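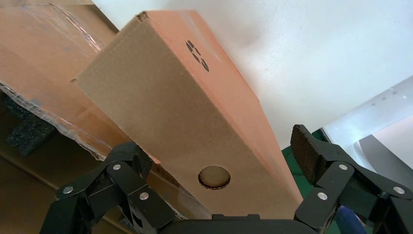 首页 > 设备动态 > 末端执行器与夹具

Cloltcombe纸箱分拣单元完成夹爪保养，指垫与腕部相机标定一并更新

3月　设备动态栏目　本站编辑部

位于Cloltcombe的Baert包装回收车间近日完成了二号分拣单元的停机保养。本次作业由集成商Gokix的现场服务组与车间设备班共同承担，内容包括夹爪指垫更换、连杆铰点检查、腕部相机重新标定，以及台面基准的复核。单元于当日下午恢复带料运行，目前处于限速观察阶段。

该单元的任务是从混放台上取出瓦楞纸箱和纸板件，按尺寸和表面状态分送到后段。来料情况较杂，有长条形的空箱，有仍裹着透明塑料膜的平板纸板，也有夹带泡沫缓冲块的散件。单元采用一台六轴机械臂，末端为两指连杆式电动夹爪，相机装在腕部，随夹爪一起运动。操作台面为绿色，与瓦楞纸的棕色有足够的色差，便于图像分割。

停机的直接原因是滑脱报警增多。设备班的记录显示，保养前最后一个班次内，夹爪在提升段共触发滑脱报警52次，集中在长条箱的竖向夹持动作上。操作员最初按来料问题处理，把报警归为纸箱受潮变软，并在上料侧增加了挑选工序，报警数没有明显回落。随后Gokix远程调取了手指开度和电机电流曲线，发现夹持到位后开度仍有缓慢收窄，而电流基本不变，判断指垫表面纹路已经磨平，接触面在负载下发生微量滑移。

拆检结果与这一判断相符。左右两侧指垫的网格纹在靠近指尖的三分之一区域内磨损最重，纹槽中填满纸粉，清理后仍摸不出完整的棱线。磨损在左右两侧并不对称，右指外缘偏重。服务组认为，这与取放路径有关：现行程序在夹持长箱后有一段带旋转的平移，箱体重心偏向一侧，由右指承担了较多的剪切力。

新指垫由Fomard供货，外形和孔位与原件一致，材料硬度略高，表面仍为细密网格纹。更换步骤如下。先将机械臂移至维护位，夹爪全开，切断末端供电并挂牌；拆下指垫固定螺钉，取下旧垫；用无纺布和异丙醇擦净指尖安装面，待溶剂完全挥发；装入新垫，先带上全部螺钉再对角拧紧；最后涂低强度螺纹胶，静置后复紧一次。Gokix的作业单特别注明，指垫安装面上不得残留旧胶，残胶会使指垫翘起，闭合时两侧接触面出现夹角，夹硬纸板时感觉不到，夹薄壁箱时会压出单边折痕。

连杆部分的检查由车间设备班完成。夹爪两侧手指各由若干段黑色连杆构成，铰点处的紧固件为银色圆头螺钉。检查方法是断电后用手轻推指尖，感受间隙，再逐个检查螺钉上的防松标记是否错位。左侧手指未见异常。右侧手指外侧连杆的一颗螺钉标记线已经错开，拧紧后重新画线，并列入下周的点检重点。铰点处没有加注润滑脂，车间粉尘以纸纤维为主，外露油脂会吸附纤维，几个班次后便结成硬块。原先有人在铰点上喷过通用防锈油，本次一并清除。

腕部相机的标定分为两步。第一步是内参核对，使用标定板采集多组姿态，重投影误差仍在允许范围之内，内参沿用原值。第二步是手眼标定。由于夹爪整体曾被拆下清洁，法兰面重新贴合后位置有细微变化，必须重做。服务组共采集104组有效姿态，覆盖台面四角和中央区域，剔除了反光过强的样本后求解。标定完成后，用一只已知尺寸的空箱进行验证，令机械臂在不同方向上接近箱体，记录夹持中心与箱体中线的偏差，结果满足该工位的取件要求。

值得一提的是塑料膜反光的处理。裹膜纸板表面会产生高光条纹和褶皱，深度图上表现为成片空洞，旧程序有时把膜的折边识别为箱体边缘，据此给出的夹持点落在膜上，手指闭合后只夹住一层薄膜。此次Gokix调整了两处设置：一是将相机曝光由固定值改为双档，先以低曝光取轮廓，再以正常曝光取表面；二是在夹持点筛选环节增加一项规则，候选点两侧的深度值若不连续，则降低其评分，由程序改选其他位置或改变接近角度。对于确认裹膜的工件，单元不再尝试夹取，转为报人工处理。

箱体上的圆形开孔也被列入了避让对象。此类圆孔边缘多为冲切的瓦楞断面，毛刺外露，指垫压在孔边时有效接触面积减小，提升过程中孔缘容易撕开。新规则要求指垫接触区与孔缘之间保留间距，间距不足时优先沿箱体长度方向平移夹持点。若箱体过短、无处可移，则降低加速度执行。印刷在箱面的回收标志等图案不参与定位计算，只用于判断箱体的正反朝向。

夹持力的设定同样作了修改。旧参数对所有工件使用同一力值，指垫磨损后，操作员曾两度上调，以弥补摩擦不足，副作用是薄壁箱侧面内陷。换装新垫后，服务组将力值退回出厂推荐档，再按长箱、短箱、单片纸板三类分别微调。长箱的夹持力仍高于其他两类，闭合速度则有所降低，以免指尖先行接触的一侧把箱子推偏。参数组已写入控制器，并在车间服务器上另存一份，修改权限收归设备班。

台面复核过程中还发现一处小问题。台面一侧靠近灰白色设备面板的区域，因上次搬动工装后未恢复原位，边界与程序中的禁入区存在偏差。偏差本身未造成碰撞，但使机械臂在该侧取件时绕行过大，节拍受到影响。设备班将工装推回定位销后，重新示教了禁入区的三个角点。防护门联锁、急停回路和安全区域扫描仪随后逐项试验，动作正常。

恢复运行分为空载和带料两个阶段。空载阶段检查各路径点、夹爪开合行程以及相机拍照位，机械臂限速运行。带料阶段使用从当日来料中随机抽取的纸箱，累计完成夹取循环700次，其中滑脱报警2次，均发生在箱端已经破损、纸板边缘撕裂的工件上。另有若干件裹膜纸板由程序识别后送往人工口，未出现夹膜空提。观察期内，单元维持限速，待设备班汇总各班次报警数据后再决定是否恢复原节拍。

车间同时修订了点检表。每班开机前，操作员用软毛刷清理指垫纹槽，用干布擦拭相机镜头保护片，并目视检查防松标记；每周由设备班测量一次指垫纹高，低于作业单规定值即予更换，不再以报警次数作为更换依据。清理指垫时禁止使用压缩空气直吹，吹起的纸粉会落入电动夹爪本体的密封缝，也会附着在镜头保护片上。备件方面，指垫按左右成对领用，不得单侧更换，铰点螺钉由仓库保留整套库存。

关于指垫寿命，Fomard未就瓦楞纸工况给出单独数据。Gokix计划在下次保养时收回换下的指垫，对照循环计数测量磨损量，据此确定该单元的更换周期。带旋转的平移路径也在评估之中，候选方案是先将长箱提升至安全高度，待其静止后再转向，代价是单次循环时间略有增加。该方案须在离线仿真中核对关节行程和线缆余量，腕部相机的线缆在大角度旋转时弯曲半径偏小，本次保养已加装一只固定卡扣，线缆外皮未见破损。

同一车间的一号单元使用相同型号的夹爪，投用时间较晚，指垫纹路尚完整，暂不更换。设备班已将二号单元的夹持点筛选规则导出，拟在一号单元的测试程序中先行加载，与现行版本并行记录，但不输出动作指令。两台单元的台面照明布置不同，一号单元上方灯具距离较近，曝光参数不能直接套用，需现场重新整定。

夹爪本体此次没有开盖。服务组从控制器读取了电机温度和累计行程，数值处于正常区间，壳体接缝处仅作外部清洁。旧指垫已装袋并标注左右位置，随保养记录一并存档。

栏目：设备动态　标签：夹爪　指垫　手眼标定　瓦楞纸箱　预防性维护

投稿与勘误请联系本站编辑部　|　版权所有，转载请注明出处　|　返回顶部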